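By the Staff of the Stollo Review
December

Whether a machine can take over the dull work of a shop floor is a question the industry has been answering too early for a long time. The past year offers firmer ground. Skuturo, which fits out small warehouses, ran a packing trial of 3000 attempts over the autumn, and its report sets out the failures as plainly as the successes.

The results are mixed. Lifting a single rigid item and placing it in a carton went well, with 469 attempts in the first series completed before a person had to step in. Folding a towel took 20 times as long as it takes a trained worker. Clear bags, soft pouches and anything shiny remained difficult throughout, and the operator kept 2 members of staff on hand for every shift.

Households present a harder case. A warehouse can fix the height of its shelves and the shape of its boxes, while a kitchen drawer sticks, a lid goes missing and a sock turns up where a spoon should be. Amitz, which designs domestic equipment, has set aside its plans for a general home helper and now works on single chores - putting away, sorting and clearing a table.

Zoëga, a testing workshop that serves both markets, takes the view that progress will be measured in small containers before it is measured in whole rooms. Its standard tasks call for an object to be put in, taken out and put in again, with the container shifted between attempts. Much depends on the container itself. An open cardboard box with no lid gives a machine a clear way in from above, but a window of clear plastic film in the front panel brings reflections, and a camera may read them as an opening or as an object. The workshop advises buyers to ask for results on such ordinary packaging before they sign a contract, and to ask how often a person had to help.

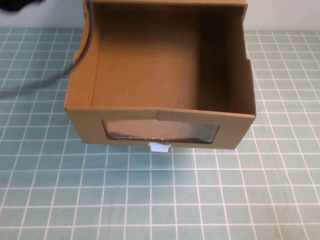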